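Tollcombe School of Sound
AUD 2102: Home Listening Systems
Handout 4: Placing Loudspeakers in an Ordinary Room
Revised July 9, 2024

Purpose of this handout

Students taking AUD 2102 are expected to be able to set up a pair of loudspeakers in a room that was not built for listening. This handout covers the material of the fourth lecture and should be read before the practical session. It assumes that the reader is familiar with the terms wavelength, phase and frequency response as introduced in Handout 2.

The loudspeakers used in the practical are a pair of Kabbaj two-way stand-mounted models, driven by the Botport integrated amplifier. Students may bring their own recordings. At least one should contain a solo voice recorded in the center.

4.1 Why position matters

A loudspeaker does not radiate sound only toward the listener. At low frequencies it radiates in nearly all directions, and the sound that travels backward or sideways is returned by the walls, floor and ceiling. What arrives at the chair is the sum of the direct sound and these returns. Moving a loudspeaker by the width of a hand can change that sum enough to be heard plainly, while exchanging one good amplifier for another often cannot.

The speed of sound in air at room temperature is taken in this course as 344 meters per second. A tone of 200 Hz therefore has a wavelength of 1.72 meters, and a tone of 1000 Hz has a wavelength of 34.4 centimeters. Students should be able to carry out this calculation without notes.

4.2 The wall behind the loudspeaker

When a loudspeaker stands at a distance from a wall equal to one quarter of a wavelength, the reflected sound travels half a wavelength farther than the direct sound and arrives out of phase with it. The result is partial cancellation. For 200 Hz the distance in question is 43 centimeters, measured from the acoustic center of the woofer to the wall.

Moving the loudspeaker closer to the wall pushes the cancellation upward in frequency and strengthens the bass below it. Moving it farther away lowers the cancellation. Neither is correct in every room. A small loudspeaker with limited bass may benefit from a nearby wall, and a large one usually will not.

The distance to the side wall should differ from the distance to the rear wall. If the two are equal, both cancellations fall at the same frequency and the dip becomes deeper.
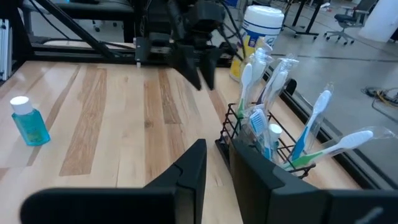 4.3 The listening triangle

The two loudspeakers and the listener's head should form a triangle with equal sides, or one in which the listener sits slightly farther back. If the loudspeakers are too close together, the stereo image shrinks toward the middle. If they are too far apart, a central voice becomes vague or seems to come from two places.

Tweeters should be at the height of a seated listener's ears. Books or bricks are acceptable for raising a stand during trials, provided that the stand remains stable.

Toe-in, the angle at which the loudspeakers are turned toward the listener, is adjusted last. Begin with the cabinets facing straight ahead and turn each inward by small, equal steps. The high frequencies will usually become stronger and the center image firmer. Stop when a solo voice has a definite position and the treble is not tiring.

4.4 Room modes

Between parallel walls, standing waves form at frequencies for which the distance between the walls is a whole number of half wavelengths. A listener seated against a wall will hear these modes at their strongest. A listener at the exact midpoint of the room will hear almost nothing of the first mode. Both positions should be avoided where the furniture allows.

The course uses the Trirkumico measurement program to display modes. Instructions are given in the laboratory manual and are not repeated here.

4.5 Procedure for the practical

Measure the room and record its three dimensions in meters.
Calculate the first mode for each dimension.
Place the loudspeakers and chair according to 4.2 and 4.3.
Listen to the voice recording and note the position of the image.
Move both loudspeakers forward by 10 centimeters and listen again.
Record every change in writing before taking any measurement.

Written reports are limited to two pages, excluding graphs. Reports from the autumn section are due at the end of October.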